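FOR IMMEDIATE RELEASE

Gulldale to get 49 new shaded bus stops before summer heat

GULLDALE, 3 May 2024 – Shade is coming to the Gulldale bus network. Sunovlow, the shade and shelter company based at the old Kudanach dairy, has signed a contract with the town to fit canopies and benches at 49 stops. Work starts this month on the hill routes, then the school route, then everything east of the river.

Most of these stops are a pole and a sign. No roof, no seat. Riders on the Kudanach Road line wait up to 30 minutes between buses in the afternoon, and last summer the town got more complaints about heat at stops than about late buses.

"People were standing behind the pole. Literally lining up in the shadow of a pole," said Simão Salgado, founder of Sunovlow. "I rode the line every afternoon for two weeks with my mother's shopping bag and a thermometer. That was enough for me."

The canopies are steel frame with a slatted timber roof, made in Gulldale. Each has a bench with a back and armrests, and a space left clear at one end for a wheelchair or stroller. No ad panels. The town asked for none and Sunovlow was happy to leave them out.
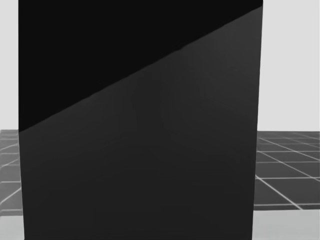 Placing a canopy is harder than building one. The roof goes over your head but the shade lands somewhere else, and at 4 in the afternoon it can land in the road or in somebody's hedge. Sunovlow checks every stop for morning and late afternoon sun before a post hole gets dug. Shade on a wall can have an edge as hard as the slanted one in the rendering, low at the left and climbing to the right, with the near-black part above it and a paler part below. Sit on the wrong side of an edge like that and you may as well have no roof. At nine of the stops the bench has been moved to the back wall for this reason, and at two the whole canopy is turned away from the street, with a gap so riders can still see the bus comming.

Riders had a say too. Cards were left on buses and at the library in February, asking where people wait and at what time of day. The town got 2275 cards back. Many asked for the same thing – a seat. Shade came second. Quite a few wanted a hook for bags, so there is a hook for bags.

"We did not expect the hook," Salgado said. "But it's cheap, it's one bolt. Every stop gets one."

What riders should know:

Stops stay open during the work. A temporary sign will be put up if the boarding spot has to shift, never further than the next driveway.

Digging is mornings only, no work during school drop off.

Buses keep to the normal timetable. Drivers have been asked to pull in slowly where crews are working.

Old benches go to the park behind the ball field, execpt the broken ones.

Trees are part of it as well. Where the sidewalk is wide enough the town will plant one tree next to the canopy this fall, once the ground softens up. Species still being decided. Residents living next to a stop will get a letter first and can say no to a tree in front of their window, but not to the canopy.

Upkeep is included in the contract. Sunovlow will oil the slats and check the bolts every spring, and repair storm damage. Broken seat, loose slat, wasps – call the number on the post and give the stop name.

First canopy opens at the Market Street stop, next to the pharmacy. Short opening, coffee, no speeches over five minutes. All welcome, press too. Parking is tight so please take the bus.

About Sunovlow
Sunovlow designs and builds shade structures for bus stops, schoolyards and small parks. It was started by Simão Salgado as Salgado Awnings and still repairs shop awnings in Gulldale and nearby towns.

Press contact: Simão Salgado, Sunovlow, Kudanach Road, Gulldale. Photos of the finished stops and the full stop list sent on request.

###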